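How to Clean and Polish Scratched Acrylic Sheet

Aug 12, 2019
By Valdemar Riis
5 min read

We use cookies to improve your visit. By continuing to read you accept our cookie policy.

Acrylic marks easily. Most of the damage comes from dry dusting, kitchen roll and the wrong spray. Light scratches can be polished out by hand in an evening.

You will need washing-up liquid, two microfibre cloths, wet and dry paper in 800, 1200 and 2000 grit, and a plastic polish. Do not use glass cleaner with ammonia in it, or anything containing acetone.

Rinse the sheet first to float off the grit. Wash it with a few drops of washing-up liquid in lukewarm water, using your hand or a soft cloth, and pat it dry.

Run a fingernail across the scratch. If the nail doesn't catch, go straight to the polish. If it does catch, start with the 1200 paper. Keep the 800 for deep gouges.

Soak the paper for 5 minutes, then sand in one direction with light pressure. Rinse, change to the next grit and sand across the first marks until they have gone. The area will look cloudy until you polish it.

Handle a clean panel by its edges and keep your fingers off the faces.
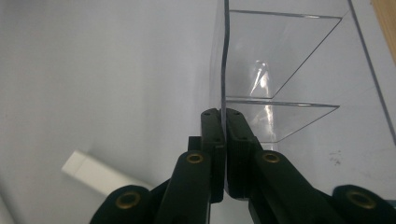 Clear acrylic panel gripped at the edge.

Put a small amount of polish on a dry cloth and work it in with small circles. Buff with the second cloth. Two or three rounds is normal after sanding. I did the door of a display cabinet in January, 890 mm tall, and it took four.

Store sheets upright with the protective film on, away from radiators.

Get new guides by email. Sign up to our newsletter.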